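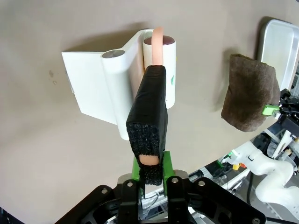 A wrist view of the workspace: one gripper closed on a foam block, the second holding a brown pad near the tray.

The planner that Flullska runs on its two-armed cells does not treat a tabletop task as one motion. It treats it as two queues, one for each arm, with a short list of points where one queue must wait for the other. The scheduler, called Zeseteo, was rewritten in June after the older version kept both arms in lockstep and left one of them idle for long stretches.

In the current release, each arm has three states: free, holding and committed. A free arm can be assigned anything in reach. A holding arm can be assigned only actions that suit the object in its fingers. A committed arm cannot be interrupted until the contact phase ends — a rule added when early builds replanned in the middle of a wipe and dragged the tool sideways.
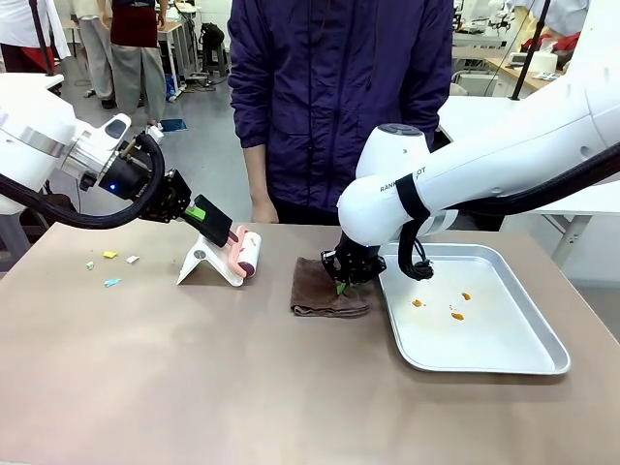

Contact is where most of the tuning time goes. A roller on a flat surface needs a light, steady downward force along the whole stroke, while a folded towel shifts if the push comes in at an angle. Zeseteo stores these as separate force profiles and picks one when the grasp is confirmed. The profile also sets how far the commanded pose may drift from the measured one before the arm backs off. The default is 2 mm.

Perception runs on its own clock. Wrist cameras lose sight of the target as the fingers close, so the fixed camera carries the estimate through the last part of the approach. Adeleke, the calibration tool, checks that the views agree and rejects a frame pair if the time stamps differ by more than 31 ms. Rejected pairs are logged, and the planner holds the last good pose.

Soft items remain the weak spot. The tracker fits a box to cloth, and the box is a poor guide to where an edge can be pinched.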